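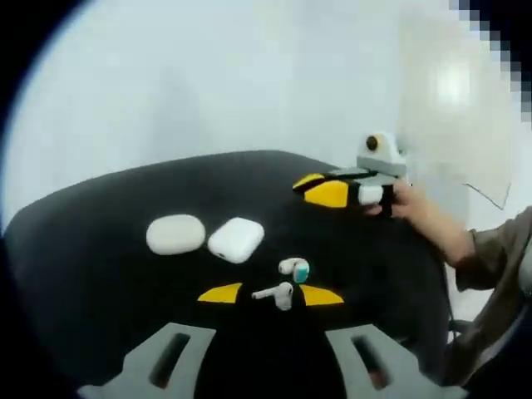 Redacción de Cletemness | Sección Audio y accesorios | Enero

Imprimir | Enviar por correo electrónico

Cómo limpiar y volver a guardar unos auriculares inalámbricos

El procedimiento sirve para auriculares de botón con estuche de carga, con o sin punta de silicona. Si hay más de un estuche en casa, conviene sacar un solo par cada vez: dos estuches blancos se confunden con facilidad y un auricular colocado en el alojamiento de otro modelo no carga.

Material

— Paño de microfibra sin pelusa.
— Bastoncillos de algodón secos.
— Cepillo de cerdas blandas.
— Agua tibia y jabón neutro, solo para las puntas de silicona.

Preparación

Extienda una tela oscura y lisa sobre la mesa. Las piezas blancas se localizan mejor sobre negro y no ruedan. Retire la funda del estuche, si la lleva, y desconecte el cable.

Limpieza

1. Saque los dos auriculares y déjelos con la rejilla hacia abajo.
2. Retire las puntas de silicona tirando de la base, sin pellizcar el borde. Lávelas aparte y déjelas secar por completo.
3. Pase el cepillo en seco por las rejillas y aberturas, siempre en el mismo sentido. No introduzca objetos metálicos.
4. Limpie el vástago y el cuerpo con el paño.
5. Con un bastoncillo seco, repase los contactos del fondo del estuche y la junta de la tapa — allí se acumula casi todo el polvo.
6. Monte las puntas, coloque cada auricular en su lado y cierre la tapa. Deje cargar hasta el 100 %.

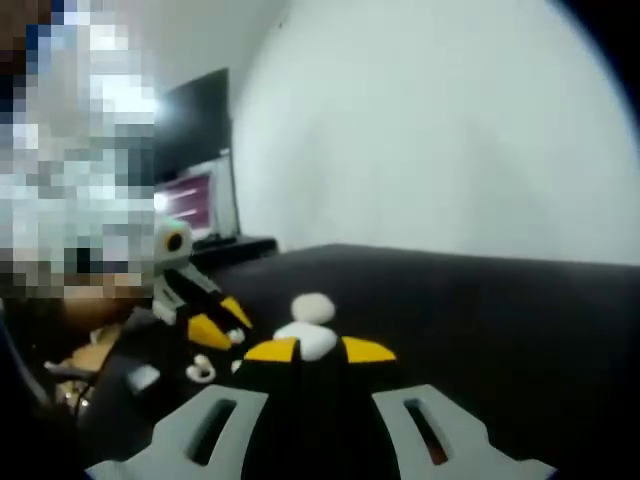

¿Se puede usar alcohol en las rejillas?
Es preferible no hacerlo: el líquido puede pasar al interior y ablandar el adhesivo de la malla. Para las rejillas basta el cepillo seco.

Comentarios

plestance_71: El paso 5 me resolvió un fallo de carga en el lado izquierdo. Había pelusa en el contacto.

M. R.: ¿Cada cuánto hay que lavar las puntas? Yo lo hago cada 2 semanas.

Redacción: Es un intervalo correcto para uso diario.

Relacionados

Cables de carga: cómo enrollarlos sin dañarlos
Estuche Kyei: sustitución de la tapa
Limpieza de teclados en seco
Organizador de cajón Condilness: montaje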